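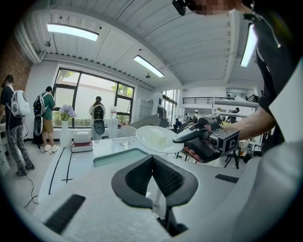

Ticket: Flondstead support queue
Subject: Hand-held gripper demos, plate task, rejected on upload
Status: Closed (reopened once, see below)
Opened: 10 May 2026

Reported by site:
Recorded 50 demos of the plate task with the Obi hand gripper. Sellanik threw out 30 of them with "pose lost". The operator swears nothing changed. The operator has also swapped tables, which I am told does not count as a change.

Support, first reply:
Please send the session log and one rejected demo. Also check that the side marker is clean and that its mount is tight. Restarting the laptop was not on my list, but I assume you have done it three times.

Site:
Four times. Marker wiped, mount tight, log attached. Same result.

Support:
Thanks. In the log, tracking drops whenever the plate is tipped toward the operator. White plate, white table, not much for the tracker to hold on to. The tape lines help until your forearm covers them. Try this:
1. Redo the table calibration. The saved one is for the old table.
2. Hold still for a second before lifting the plate.
3. Tip it slower. The policy copies whatever you do, including the flourish at the end.

Site:
Calibration redone. 13 new demos, one rejected. The operator would like it noted that the flourish was good technique.

Support:
Noted. Closing.

Reopened by site:
Replay on the arm now pauses for a second before every lift, as if thinking it over.

Support:
It learned step 2. Set "trim idle" to 400 ms in Prudier and export again, no need to re-record. I should have said so in step 2.

Site:
Pause gone. Flourish still present in the older demos. We are keeping those.

Closed.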